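Proceedings > Small-Shop Automation > Section 3

3. Construction of the pushing cell

3.1 Table and work surface

The cell was assembled in the Inthorpe shared workshop, in a bay that other members also use for bench work. The base is a blue metal table with a regular grid of small round holes, bought second-hand from Gruber. A butcher-block cutting board rests on it and serves as the work surface. We tried the bare table first, but the smaller blocks caught on the holes when pushed slowly, and the error in final position was too large to be useful. The board removed this problem. It also moved slightly under load, and its position was therefore checked before each session.

3.2 Blocks

The set has eight blocks in four colors, two blocks per color, and no shape is repeated within a color. The shapes are cylinder, star, heart, hexagon, cube and triangle. All were printed in the workshop at the same height. Print lines on the top faces were left unsanded, as they had no measurable effect on detection.

3.3 End effector

The arm carries a plain rod with a rounded tip, held at the wrist by a collar and a clamp bracket. It cannot grasp. Each move is a push in the plane of the board, and a block can be turned only by pushing it away from its center. The tip is kept just above the wood during travel and during contact (Figure 1). A lower setting scored the surface in early trials – the marks were later sanded out.

3.4 Control and logging

Motion commands are issued by Natach, a small planner written for this build, at 10 commands per second. Speed was limited to 80 mm per second. Above that value the cylinders tended to roll off the rod to one side. Logs are written to a desktop machine named Steven, which also runs block detection. The final parameter set was frozen on 2020-01-11, and all of the roughly 3000 pushes reported in Section 4 were made with it. 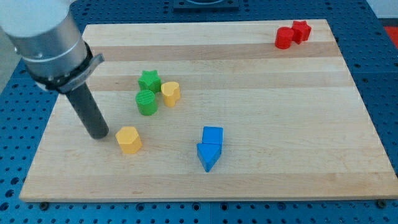
Figure 1. Rod tip beside the yellow hexagon, with the eight blocks on the board.

Two limits of the cell should be noted. Blocks close to the back edge of the board can be pushed farther back with ease, but bringing them forward requires the rod to pass behind them, where clearance is small. Blocks of one color that touch are sometimes merged by the detector, and the planner then treats the pair as one object until a push separates them. Both cases were kept in the data and are listed separately in Table 2.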